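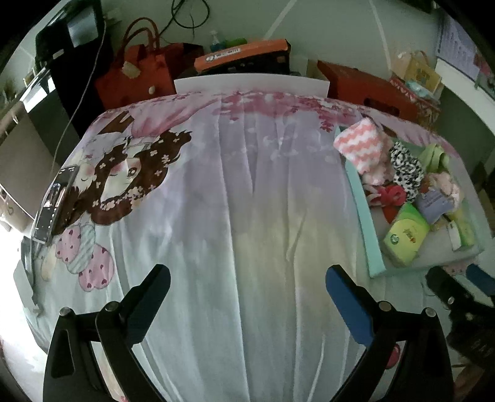 Where do small things go when the bed is the only clear surface in the room?

Into one open tray, set on one side of the bed, and from there to a drawer or shelf before the bed is needed for sleeping.

Drikano Small Items List
README and data card
Last updated 2022-10-17

Summary

Drikano is a written list of the small things people keep in bedrooms: tissue packs, travel wipes, hair ties, folded cloths, ribbons, sample packets, bottle caps, spare tags. Each entry records what the thing is, what it was kept in, and where it was put at the end of a tidy-up. The list has 2,289 entries from 106 bedrooms. It covers 226 trays, boxes and baskets.

It was put together for people who write storage guides and for anyone planning trays and drawer inserts for small rooms. Most published storage lists begin with clothes and shoes and stop there. Drikano begins with what is left over once the clothes and shoes are put away.

Contents

items.csv: one line per item
containers.csv: one line per tray, box or basket
rooms.csv: one line per room, with the bed size and the kind of storage near it
terms.txt: the list of words used in the item column
changes.txt: corrections since the February release

Fields in items.csv

item_id: a number, never reused. If an entry is deleted the number stays empty.
item: the plain name of the thing, from terms.txt. "Tissue pack", "wet wipes, small", "scrunchie", "cloth, folded".
pattern: free text. Floral, leopard, zigzag, checkered, striped, plain. Left blank for packets.
color: up to two colors, most visible first.
label_text: words printed on the item, copied as printed. Chinese text is kept in Chinese characters. If only part of a label can be read, the readable part is given and the rest is marked with three dots.
soft: y or n. A packet of tissues counts as soft. A boxed soap does not.
container_id: the tray or box the item was in. Blank if it was lying by itself on the bed, a chair or the floor.
put_away: where it ended up. Drawer, shelf, bag, bin, left in tray, or unknown.

Fields in containers.csv

container_id: matches the column in items.csv.
type: tray, box, basket, gift bag, shoebox, other.
open_top: y or n.
color: as above.
place: bed, floor, desk, shelf, behind headboard, other.

How the list was made

Every room was tidied in the same order. The bed was made first, with the cover pulled up to the head end. One open container was set on one side of the bed. Small things from the bed, the floor and the nearest surface were then placed in it one at a time. Larger bags and boxes stayed where they were and were entered in containers.csv only. Once the container was full, or there was nothing left to pick up, its contents were written down and then put away.

Cloths and fabric items were laid in first in some rooms and last in others. We did not set a rule for this, and it shows in the data: items at the bottom of a deep box are more likely to have a blank pattern field. Use shallow trays if you repeat the method. Anything under the depth of a hand works well. 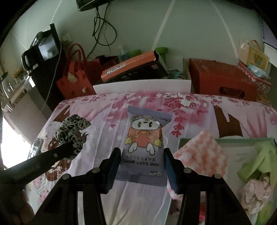
A small packet of mini baby wipes on the floral bedsheet, with the light green box to the right.

Notes on particular items

Wipes and tissues. These are the items most often confused. Small packs of each come in the same colors and nearly the same size, and many have a cartoon on the front. Go by the printed words. If the words are hidden, the entry is "packet, paper or wipes".

Scrunchies. Entered as "scrunchie" when the elastic shape is clear. A scrunchie lying flat among other fabric was sometimes entered as "cloth, small" in the February release. Those lines have been checked and corrected where a second look was possible.

Ribbons and bows. A ribbon tied to a bag belongs to the bag and has no line of its own. A loose one gets a line.

Gift bags and empty boxes. Many rooms keep these behind the bed or on top of a cabinet. They are containers in this list whether or not anything is inside. Contents were not recorded unless the container was open and in use during the tidy-up.

Bedding. Covers and sheets are not items. The bedding pattern is in rooms.csv, column bed_print. It matters for anyone working from color, as a pink cloth on a pink floral sheet is easy to pass over.

Known gaps

The put_away column is "unknown" for 578 entries, mostly from the first rooms, where the form had no space for it.

Children's rooms are few. Rooms shared by more than two people are missing entirely.

Sizes are not given. We tried small, medium and large and dropped them after the people filling in the form could not agree on medium.

The Bovness word list, which we used as a starting point for terms.txt, has one word for tray and box. We split it into two. A shallow container with no lid is a tray, and anything deeper is a box. Some containers sit right on that line and were entered one way or the other by whoever filled in the form.

Rooms from the Mimico and Lü sets use slightly different color words. "Mint" and "light green" both appear for the same kind of tray. If you are grouping by color, merge them, along with "lilac" and "lavender".

Using the list

The files are plain comma-separated text in UTF-8. Open them with that setting or the Chinese labels will not show correctly. Sort items.csv by container_id to see one tray at a time.

You may copy, print and change the list for any purpose. Keep the name Drikano and the date of the version you used somewhere in your work.

Corrections

Send the item_id, the column, and what it should say. One line per correction is enough. Corrections are added to changes.txt with the old value kept next to the new one.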